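Saturday, evening

I slept badly and came to the lab before the others, which I like, as the heating makes its noises and I can think. Barnabás had left the two sets of fingers on my bench with a note: Strachan on the left, Vandico on the right, please try both before you make up your mind. He knows me too well. I had already made up my mind for the Strachan.

The morning went to mounting. The Vandico plate needs 2 washers that are not in the box, and I lost an hour looking for the right ones. After that I ran the closing test on the foam blocks, and it behaved well, a little slow at the end of the stroke. I wrote 538 in the log for the last cycle before lunch.

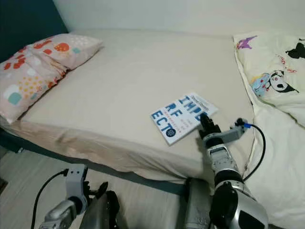 Soft surfaces are what I worry about most. On a hard table the fingers can slide along and find the edge of a thing by themselves, but a mattress gives way under them and the thing sinks also. Flora Farquharson thinks I make too much of this. She said a paperback is a kind object, light and with square corners, and we should be glad of it. But when the black fingers rest on the sheet right beside the corner of the book, I see how small the space is for getting under that cover. A few millimetres too low and one pushes the fabric. The title in big blue letters is IMPERFECT, and Flora read it to me aloud, twice.

I also don't like the cable at the right wrist. It loops down along the arm, and I would prefer it shorter, or clipped nearer to the forearm. I will ask Barnabás on Monday whether the Jakine clips fit.

At four I changed the controller gain from 652 to 46 by mistake — I typed in the wrong field — and needed some time to understand why everything had become so lazy. Put it back, wrote it down in red.

Still to do: the heavier book, the same test with the Strachan fingers, answer the people in Plonaldale about the loan. Buy bread.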